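Sorting by Doing Less

Two arms, one table, 864 tries. Fatemeh Taheri's group at Lesa wanted to know if a robot could learn to sort drugstore stuff from very few demos. Just 186 of them, all recorded in February.

The trick: the arms share one plan but guess their grips seperately. No wating on each other. Tubes were the hard part, says Nima Mazandarani. "Boxes have corners. A tube just leans wherever it wants."

So the tube gets its own blue bin, boxes go in the yellow tray, and the left arm comes in level over the rim.

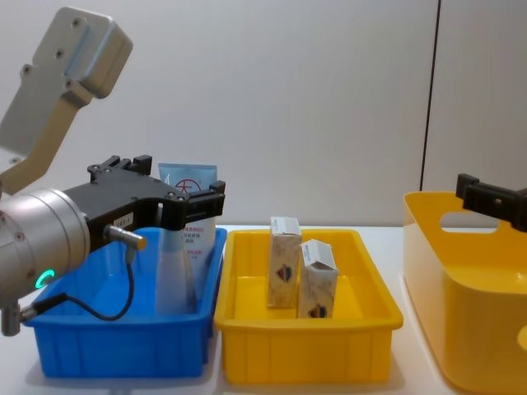
What's next

Soft pouches. Then a test at Akbari, where Josefien Kuipers wants both arms picking from one bin. Paper is still in review.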